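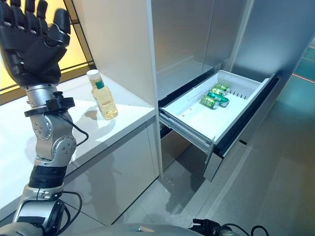
Last updated: March

How to clean out a fridge drawer and get it sliding again

I put this job off for most of the winter. Our bottom drawer had gotten so stiff that I was opening it with one foot against the cabinet, and then a jar of pickle brine tipped over in the back and that was the end of my excuses. So I finally did it properly, and it took me 40 minutes with the radio on. If yours is grinding or sticking or just smells a bit like old onions, you can do the whole thing before lunch.

What I used:

A big bowl of warm water
Dish soap, a small squirt
Baking soda, two spoonfuls
An old toothbrush
Two dry cloths (I ended up wanting a third)
A small tub of food-safe grease. Mine is from Fuvar, but any kind marked safe for kitchens will do

Before you start

Turn the fridge off at the wall, or use the vacation setting if you can't reach the plug. Mine is wedged into a house built in 1912, with a kitchen floor that slopes toward the back door, so pulling the thing out is a two-person job and I wasn't going to bother. Put anything that spoils in a cooler with an ice pack.

Step 1. Clear the top of something first

I always skip this and I always regret it. You want a wide, clean surface right beside you before the food comes out, or you end up with mustard on the floor. Wipe it down and lay out a towel.
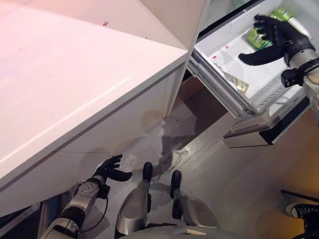
Countertop with the drawer pulled out alongside

Step 2. Empty it and be a little ruthless

Take everything out. Check the dates. I found a jar of horseradish from our trip to Dalovgate, and I don't even want to tell you how long ago that was! Wipe the bottoms of bottles and jars before they go back, since a sticky ring on a bottle turns into a sticky ring on your nice clean drawer.

Step 3. Get the drawer off its rails

Pull it out as far as it goes, then lift the front edge a couple of inches and pull again. Most of them pop free right there. If yours doesn't, feel along both sides for a little plastic tab and press both at once. On my old Brirska the left tab was hidden under a lip, and I only found it by looking up the manual (the model number is 3643, if you happen to have the same one). Please don't yank. Replacement tabs are a pain to find.

Step 4. Wash

Let the drawer sit until it's close to room temperature. Cold plastic and hot water don't get along, and I've cracked one that way. Soap first, then rinse, then the baking soda mixed with a splash of water for any stains. Leave the paste on while you do the rails.

Step 5. The rails

Go along each rail with the toothbrush, and get into the corners where the crumbs collect. Wipe, dry, wipe again. Then put on a tiny bit of grease — less than you think — and run your finger along so it's a thin film. I used way too much the first time and it caught every crumb for months.

Step 6. Put it back

Set the back of the drawer on the rails, keep the front tipped up, slide it in halfway and lower it. Open and close it a few times while it's empty. Turn the fridge on again and give it a while to cool before you load it.
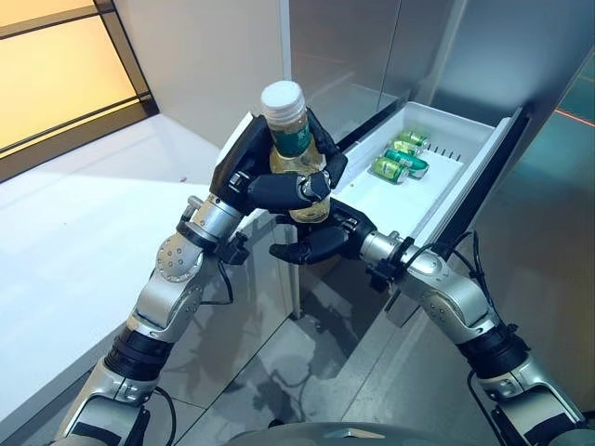
Bottle with a white screw cap, held upright

Tall bottles are better off in the door if you have the room. If they have to go in the drawer, stand them in a shallow plastic bin so they can't roll. I got mine from Räsänen and it fits with a finger's width to spare.

If it still sticks, check that the fridge is level before you blame the rails. A folded piece of cardboard under the front left foot fixed mine.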